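# Pushing, not gripping: a week with the plain rod

The fingers came off the arm on the second morning, and they stayed off for the rest of our week in Trarncombe. I'd gone down to see the workshop at Jandum compare three tools on one arm: a two-finger gripper from Teixeira, a suction cup, and a straight rod with a rounded end. I fully expected the rod to be the dull one. It was the one I kept going back to!

With a gripper you plan the grasp, close, lift and hope. With a rod there's nothing to close. You lean on a block, it slides, it turns a bit more than you wanted, and you come round the other side to nudge it back. The Grundia controller took this in its stride once we had dropped the speed, though it took us four tries to find a height where the tip cleared the wood and still met the blocks squarely.
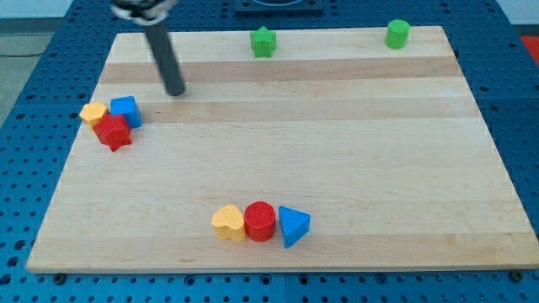
*The rod over the board, with the yellow hexagon, blue cube and red star bunched at the left.*

Shape matters far more than I'd guessed. Cubes behave well if you push through the middle of a face. Cylinders wander off. Stars are wonderful and maddening, as the tip can settle between two points and steer the whole block, or catch one point and spin it.

The Teixeira fingers were still quicker at getting a single block from one place to another, and they managed the heart nicely. In a tight cluster they struggled, with no room to get down either side. The suction cup liked every flat top we gave it but was fussy about height. Jandum plans to run the rod again in October with a softer tip, and I've already asked to come back.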